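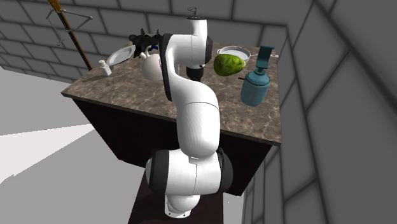 *Counter cell, default view. The arm stands on its pedestal at the edge of the countertop.*

## Loading the Countertop Scene

This section applies to the Torneveck simulation package. The operator must hold a Primo user license.

1. Start the package and open the scene list.
2. Select the countertop scene and wait for the arm to load on its pedestal.
3. Confirm that the base flange rests flat on the pedestal top.
4. Open the second view from the camera menu.

**Note:** Objects may overlap in the default view. Use the second view to check spacing before a run. 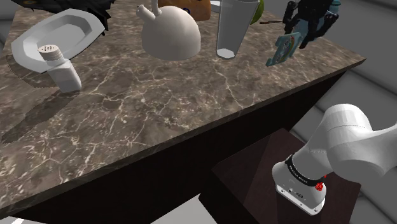
*Page last changed: January*

In the second view, the gripper is over the far end of the counter and the arm base is at the lower right. The glass and the salt shaker can be used to judge clearance.

5. Set the approach speed to level 2 for the first run.
6. Run the task 4 times and save each log.

**Caution:** Do not move objects while a task is running – the log will be marked invalid.

Requests for added objects should be sent to Yuxi Xie, Product Support.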